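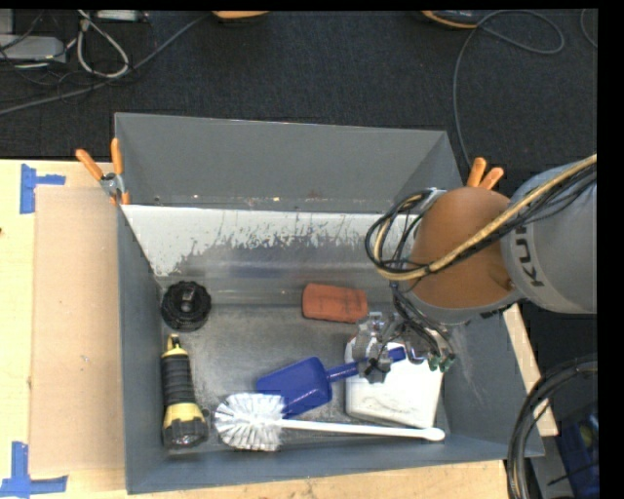
The town of Urkmont will keep its bulky-waste fee at $8 a load through the winter, the council decided Monday night, after two hours of debate over a proposal to raise it to $10. The vote was 5-4. Most of the talk concerned the town's bins, which residents say are in no shape to be charged extra for. A gray bin with its white paint scraped down to ragged flakes and a scuffed floor is a familiar enough sight in Urkmont, and several speakers brought it up before they got around to the money.

Kátia Guimarães, who runs the transfer station on Bittencourt Road, told the council that paint was not on her list of worries. Her list ran to 88 items and she had brought copies. Item one was the scale, which has weighed every pickup truck in town at the same 2,050 pounds since September - including, she noted, one that arrived on foot, being pushed by its owner.

Flatico, the contractor that hauls the town's waste to the county site, had asked for the increase to cover fuel. Its letter to the council described the extra $2 as "a gentle adjustment." A rival bid from Kurkik came in lower but did not include hauling, and the council set it aside after a short discussion of what it did include.

Public comment was limited to three minutes a person and ran nearly an hour. One resident asked whether a couch counts as one load or two if it is a sectional. The council referred the question to the town attorney, who was in the room and asked for time to study it.

The fee comes up again in the spring. The scale is due to be looked at before then, and until it is, loads will be judged by eye. Residents who disagree with the eye may fill out a form at the station window, open Tuesday through Saturday.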